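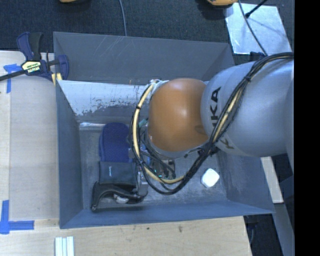
How long should a sheet-metal bin stay in service before its inner surfaces are redone?

Four months between inspections is the working interval in this program, and the surfaces are redone when bare metal is exposed along a seam or where parts slide. Age alone is not used as a trigger.

Projects > Tandora > Reports > Bin surface program

Reading time: 3 minutes

Progress report to Menorico: bin surface program, November
Prepared by Loredana Testa, Taketti

Scope

The Tandora program covers the inner surfaces of open-topped metal bins used for bulk parts. The grant pays for inspection, surface preparation, recoating and a written service standard. Structural repair of walls and corners is outside the grant and is charged to the site budget.

Surface condition

The gray bin in the photo at the head of this report is typical of the wear we are grading. The far wall has thin pale scratches near its upper edge. These are graded as light wear and need no action other than cleaning. The pale strip below that wall is in worse shape. Its lower edge is ragged, and in the peeled patches the light surface has given way to gray. Under the draft standard, this puts the bin in the second grade, which calls for local stripping and recoating.

The floor shows smudges and faint scratches on a dull gray surface. Smudges are ignored in grading. There is scuffing on the lower part of the right wall, recorded as light wear. Grading is done by eye at first inspection and confirmed by touch when the bin is pulled. A scratch that catches a fingernail moves up one grade.

Work completed

The inspection form has been cut from two pages to one. The floor, each wall and the joint between them now have separate lines, and the inspector marks a single grade for each. The earlier form gave one grade for the whole bin and hid local damage. Forms filled out before the change have been kept but are not used in the figures below.

Monti delivered the test panels in two batches. The first batch had uneven film at the edges and was sent back. The second was accepted. Panels were run through 900 slide cycles with mixed castings, then examined under a side light. Film loss was limited to the lead edge on the thicker coat. The thinner coat wore through in two places and has been dropped.

The planned test length is 1000 cycles. The run was stopped early when the load tray bent. A replacement tray is in hand, and the remaining cycles will be run on the same panels. Results at full length may change the choice of primer but are not expected to change the coat thickness.

Work in progress

Bins in the second grade are being pulled one at a time so that the line keeps its stock. Each is degreased, stripped locally, feathered at the edge of the sound surface and recoated. Curing takes place overnight in the wash bay. The bay drops below the supplier's minimum temperature after 10 p.m. in cold weather, and a heater has been requested from the site budget.

Sloping walls are harder to coat evenly than flat ones. The coating sags toward the floor joint if it is applied in one pass. Two light passes with the bin tipped have given a better film, at the cost of a longer turnaround.

Budget

Spending stands at almost 56 percent of the award. Panel testing is over its line because of freight on the rejected batch. A credit from Monti has been agreed in writing and has not yet been posted. No transfer between lines is requested.

Next period

Finish the panel run. Issue the service standard for comment. Add reference photos for each grade, taken under the same light. Settle with the site who signs off a bin before it goes back.

Open item for Menorico: please confirm whether the heater may be listed as matched funding.

This site uses cookies to remember your settings. Accept | Manage choices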